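**Singer Rhea Belmonte files for mayor of Votlow**

April 14, 2025

Rhea Belmonte, the singer and former host of the radio show Erance, has filed nominating papers for mayor of Votlow. The city clerk's office accepted the papers for review shortly before the close of business. Acceptance for review does not place a candidate on the ballot.

The filing consists of a declaration of candidacy, a statement of residence, a financial disclosure form and a nominating petition. The petition carries 2057 signatures. City Clerk Waltraud Kuhlmann said her office will compare each signature with the voter registration file and will issue a written finding within 14 days.

"The finding will state the number of valid signatures and the grounds for any that are struck," Kuhlmann said. "Until it is issued, the candidacy is listed as pending."

The office of mayor in Votlow is nonpartisan. Candidates appear on the ballot by name only, in an order set by a drawing at the clerk's office. The election is in October. If no candidate receives a majority, the top two finishers go to a runoff.

Belmonte said in February that she was considering a run, in remarks from the stage at the Jusell Theater. At the time her booking agency described the comment as informal, and she did not repeat it in later interviews. A campaign account was opened the following month under the name Belmonte for Votlow, with Yeison Espinoza as its agent of record.

Espinoza confirmed that the filing was made at Belmonte's direction and that she signed the declaration in person. He said the campaign will publish a platform once the clerk's finding is complete. A one-page summary attached to the filing names three subjects: late-night bus service, the permit process for small performance venues, and the maintenance backlog in city-owned buildings. It contains no cost estimates.

The main legal question concerns residence. The city charter requires a candidate for mayor to have lived in Votlow for the full year before the election. Belmonte's statement gives an address in Ward 8 and says she has lived there continuously since she moved back to the city. She has also spent long periods on tour, and her last two albums were recorded elsewhere.

Rongrong Wei, an election attorney who is not connected with any campaign in the race, said time spent on tour does not by itself break residence under the charter. The test is whether a person keeps a fixed home in the city and intends to return to it. Voter registration, tax filings and a lease or deed are the usual evidence. A challenge would have to be filed in writing after the clerk's finding, by a registered voter of the city, and would be heard first by the election board.

A second question is airtime. Erance is no longer in production, but the station that carried it has been running older episodes on weekend evenings. Under federal rules, a broadcast station that lets a legally qualified candidate use its airtime must generally give opponents an equal opportunity if they ask for it, with exceptions that include news interviews and newscasts. Wei said a host's recognizable voice in an entertainment program would normally count as a use, and that the rule would apply from the point at which Belmonte becomes legally qualified. The station said it has taken the reruns off its schedule.

Concerts already booked are a separate matter. Belmonte has summer dates under a contract with the promoter Cheng, and Espinoza said they will go ahead as paid commercial work. He said no campaign literature will be handed out inside the venues and no share of ticket income will go to the campaign account. Any space that a promoter gives to the campaign free of charge would have to be reported as an in-kind contribution at its normal rental value.

Incumbent Hongjun Shen, who filed earlier in the period, declined to comment on Belmonte's papers while they are under review. In a written statement, Shen's office said the mayor "looks forward to debating whoever is certified." Shen's own petition has been certified without challenge.

The first campaign finance reports are due after the ballot is set. They must list contributions, loans and outstanding debts. A candidate may lend money to a campaign without limit, but each loan has to be entered with its date and terms. Belmonte's account had reported no loans when the papers were filed.

The filing period remains open. Copies of accepted papers can be read at the clerk's counter during office hours, and certified copies are available for a fee. Home addresses of petition signers are shown on the counter copy but are removed from the version posted online. 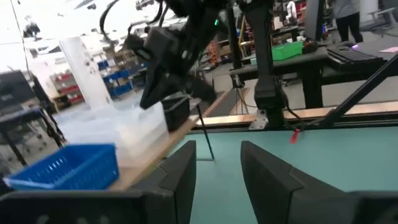
*Storage containers on a light wooden tabletop.*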